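Hamada H5 Hand-Held Gripper, Demo Recording Kit
Sold by Plarkeo. Item no. 3228

In stock, ships from our Gruvberg warehouse.

For teams collecting manipulation demos without a robot on site. Pick it up, do the task, put it down, next one. Wide-angle camera looks out over the fingers so the grip and the workspace land in the same recording.

What you get
Gripper, two fingers, pads fitted
Spare pads, magenta, ridged, one pair
Camera, mounted and calibrated
Charger and cable
Hard case (Osport, black)

Specs
Weight: 1404 g with camera
Trigger: full hand, left or right
Pad change: small screws, driver in the case
Warranty: 5 years on the body, pads not covered

Good for
Folding and unfolding cloth, table clearing, pick and place, shelf work. Homes, offices, libraries, anywhere with a table realy. Vary your rooms. Same towel on the same table all week makes for a thin dataset, so move the furniture, swap the cloth, change your starting side.

Before first use
Charge fully. Wipe the lens. Open and close the fingers all the way twice so the width reading zeros. Skip this and your your gripper widths will be off for the entire session.

Notes
Updated 8th April: new firmware, faster save between takes. Older units can be updated over the cable.
Pads wear, check the ridges. Replacment pairs are item 3869.
No bulk discount on single pads, sorry. Full kits yes, ask.

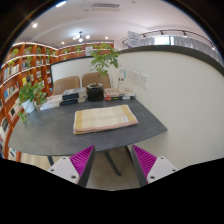 View between the fingers, folded cloth on a gray table.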